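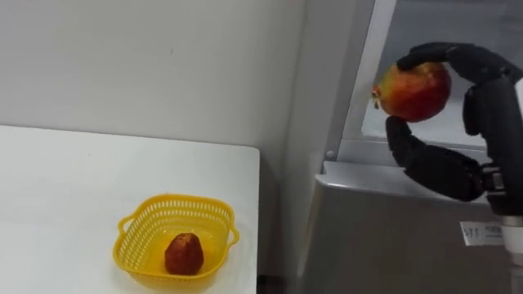 Yellow basket on a white tabletop.

Don't start talking until the door closes.

Okay, hi everyone! I'm Declan Garside, I look after search and the website at Kurkemberg, and I've got 16 minutes to talk about what happens when you move a big old site and forget about your redirects. (Pause. Somebody usually groans here. Good.)

Quick bit of background. We sell kitchen storage and parts for it, and until last December we ran on a shop system called Ultex that we'd had forever. Lovely system, terrible URLs. Every product had its category baked into the address, so when a lid moved from "pantry" to "spares" it got a brand new page and the old one just hung around. By the time we decided to leave we had 4,000 addresses in the index and way fewer products than that.

NEXT SLIDE, the map

So Seema Tyagi and I sat down with a spreadsheet and matched old pages to new ones by hand. I know, I know. We did try a script first, and it sent all the bread bins to the returns policy. Hand matching was slow but we caught loads of stuff, like two guides that were still pulling in visits years after anyone had touched them.

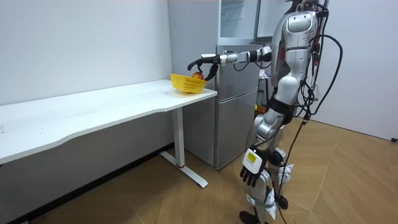

We launched on a quiet morning, everything looked great, we had cake. Then Lalit Garg opened the crawl report the next day and found 528 pages going through a chain. Old address to slightly less old address to new address, and a few of them looped right back to where they started. Those were redirects left over from a move before my time! They were sitting in the server config and we'd only checked the ones in the shop admin.

Ask the room: who knows where ALL their redirects live? Wait for hands. Don't rush this, last time I rushed it.

NEXT SLIDE, the fix

What we did was pull every rule into one file, sort it by destination, and flatten it so each old address made a single hop. Hemant Pathak wrote the checker, we called it Curiner, and it's basically a loop that requests each address and shouts if it sees more than one hop. It took him an afternoon. I'd been putting it off for months, so that stung a bit.

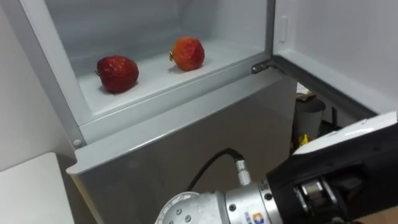
Traffic dipped for 14 days and then started climbing back. I can't promise you'd see the same, our site's small and a bit odd, and we also rewrote a bunch of page titles that week, so don't let me claim it was all redirects.

(If running long, skip the titles part and go straight to the log files.)

Log files! Please look at yours. We found a crawler spending most of its visits on filter pages, the color ones mostly, and we had no idea.

Last slide has my email and the link to the checker. Questions. Repeat each one into the mic for the recording.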